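How to clear a kitchen worktop and keep it that way

Every worktop starts out as a place to prepare food and ends up as a place to keep things you are about to deal with. Mine in Hemstead had reached the stage where I was chopping onions on top of a Bunda catalogue, on top of a bread bin, which is when I came up with the method below. It needs an afternoon the first time and very little after that.

Before you start

You will need a washing-up bowl, two cardboard boxes, a cloth and a timer. A kitchen timer is best, if you can find it under everything.

Step 1. Take the lot off

All of it, including the kettle. Put it on the floor or the table and resist the urge to sort as you go. Sorting as you go is how I once spent 20 minutes reading the back of a tin of custard powder.

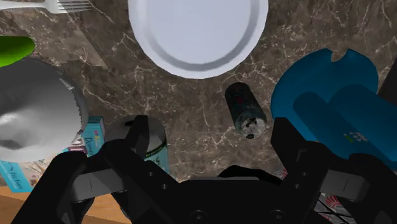 A cluttered countertop.

Wipe the bare surface down with warm water and a drop of washing-up liquid. Keep vinegar and lemon well away from marble, however fondly your aunt speaks of them. Both will leave dull marks that outlast the aunt. Dry it properly, corners too.

Step 2. Set the timer for 15 minutes

Pick things up one at a time. If you used it in the past 7 days, it goes in the first box. If you didn't, it goes in the second. The spiraliser goes in the second. You know it does.

Cans and bottles are the worst offenders, being heavy enough to seem important. Check the dates, then stand them on a cupboard shelf with the tallest at the back.
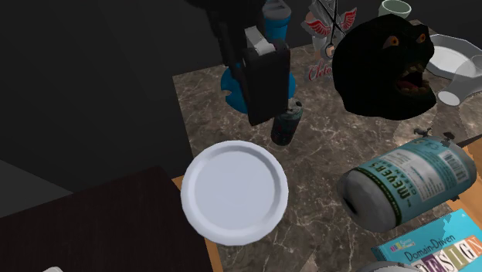
Oil and salt can stay out if you cook every day, but give them a tray. A tray turns four loose items into one item, at least as far as the eye is concerned, and you can lift it with one hand to wipe underneath. I got mine from the Han shop in Wurwood, where it was sold as a letter rack base.

Step 3. Put back less than you want to

Only the first box comes back. Leave a clear stretch next to the hob, at least as wide as your biggest chopping board.

Step 4. Put the second box somewhere annoying

The loft is ideal. Leave it for 30 days. Anything you climb up and fetch has earned its place. The rest can go to the charity shop, spiraliser on top.

Keeping it up

Do a quick clear each night while the kettle boils. Post is not allowed to land on the worktop at all, and neither are keys. Mine now pile up on the stairs, and I'm working on a separate page about stairs.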